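Open day at the Codthorpe surgical training lab

I'd been looking forward to this one since November, when my sister-in-law sent me the sign-up page, and it did not disappoint! Lots of pink, a thin red cut and two instruments over it, and I was hooked (my son went to look for the snack table). 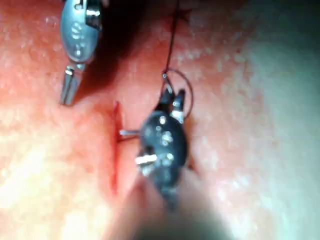 Getting there and getting in

The lab is on the old Daly site, a short walk from the Rutov bus stop. Parking was a mess, so take the bus if you can. They had 300 places and you had to book, but the line moved fast and everyone got a sticker and a map. My map had the restrooms on the wrong floor, so ask at the desk.

The tissue room

My favorite by a mile. Malachy Lenihan ran our group and he's a great talker. He went over how a cut gets closed, why you take small bites with the needle, and how easy it is to pull a stitch too tight and pucker the edges. I had no idea how much practice goes into one short line of stitches – he told us he filled 270 practice pads before his first teacher stopped sighing at him. The slender silver jaws were what I kept looking at, so narrow at the tip!

Then we got to try knots ourselves, with thick blue cord on a board. Mine was a granny knot. Both times.

Upstairs

A talk on hand washing (better than it sounds), then the Flara cafe, where soup and a roll came to more than I'd like. The last tour left at four and we nearly missed it because somebody, me, was back in line for the knots.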